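Robotics and Automation > Visits and Open Days
Open day at the Cendau workshop, Ustham
4 replies · 11 shares

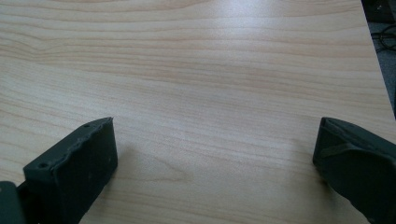 S_Rungrueang
Is booking required for the afternoon demonstration?
Places must be reserved through the Cendau front desk, as each group is limited to 75 visitors.

morin_lab
The limit is too high. At the January visit, those at the back could not follow the gripper work.

Flanent
I must disagree. The January group was well managed and questions were taken from every row.

morin_lab
Questions were taken, but the table could not be seen from my seat. Two smaller sessions would be preferable.

S_Rungrueang
The request has been passed to the organisers. Doors close at 4 pm.
Samran Rungrueang, Visits Office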